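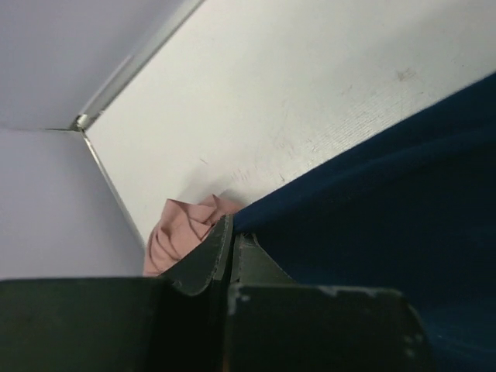

Samon Udora wireless controller review: great sticks, annoying everything else

4 min read

Print | E-mail

Short version first. Good pad. Bad app. Buy it on sale, skip it at full price unless your old one is dying.

Longer version. I play mostly fighting games and whatever loot thing my friends are into, so that's what this got used for. Plus one very long RPG I will not name because I still haven't finished it and people keep asking. 642 hours on my last controller according to the launcher, and by the end the left stick was walking my guy into walls by himself. So I wanted no drift. That was the whole shopping list.

The Udora has magnetic sticks. So far zero drift. I checked in the tester when it was new and again last night and the dot sits dead center both times. Tension is a little stiff out of the box, loosens up after a week. I like it. If you come from a really floppy pad you will overshoot nothing and undershoot everything for a few days. Push through.

D-pad

Best part of the thing. Clicky, not mushy, diagonals come out when I want them and not when I don't. Quarter circles are fine, half circles are fine, double quarter circles are fine on the left side and I drop them on the right but I always did. My thumb's fault.

It is LOUD though. If you share a room, or stream with a desk mic, be warned. My party chat heard every input for one whole evening and I got asked to mute.

Triggers

Switch on the back, short pull or long pull. Short is great for shooters. Long is for racing I guess, I tried one race, came in last, switched back. The little switch is too easy to bump when you put the pad down. Happened maybe twice a night until I learned to set it down diffrent.

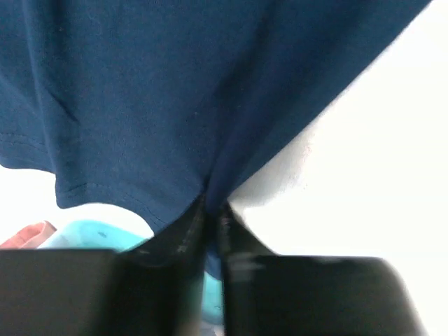
Navy blue knit with a stitched hem.

Back buttons

Four of them. I use two. The inner pair sit exactly where my ring fingers rest so I kept jumping in cutscenes, crouching in menus, etc. You can turn them off in the app. Which brings us to

The app

Oh man. It's called Lurinton Link, no idea why, nothing on the box says Lurinton. Needs an account. Needs an account to REMAP A BUTTON. First launch it updated itself, then updated the controller, then told me the controller needed an update. Closed it, opened it, fine. Profiles save to the pad once you get that far, so set it up one time and never open it again. That's what I did.

Stick curves are in there, trigger dead zones, rumble strength. All the options you want, just buried. The font is tiny and the back arrow throws away your changes without asking. Lost a whole profile like that. Did it again ten minutes later.

Battery

Box says 20 hours. I got a long weekend out of it with rumble low and lights off, never timed it properly. With the lights on full it is clearly less. Charges over USB-C, cable in the box is short, couch people will want their own. No dock. They sell one seperately, haven't tried it.

Wireless

Dongle is solid. Bluetooth is ok for the RPG, not ok for anything where you need to block on reaction. Could be in my head. I lost less on the dongle, let's say that.

Dongle has no slot on the pad to live in, so I give it till October before I lose it.

Versus the Snorradóttir pad

Everybody in the comments is going to ask so - borrowed one from a buddy for a few nights. Nicer grip, quieter buttons, worse d-pad by a lot. App is way better. If you only play shooters get that one. If you do motions all day get the Udora. I don't think it's closer than that.

Store page has 1,355 reviews and a big chunk of the one-stars are about the app. The rest are shipping. Hardly any about sticks, which matches what I see.

Good: sticks, d-pad, short triggers
Bad: app, noise, trigger switch, short cable
Who cares: the lights

Score: 7.5. Would be an 8.5 if I could remap a button without making a password.

Update - new firmware went out, pad still works, profile survived. App asked me to log in again.

Print | E-mail

We use cookies to remember your settings and measure traffic. By continuing to browse you accept our cookie policy. OK | Manage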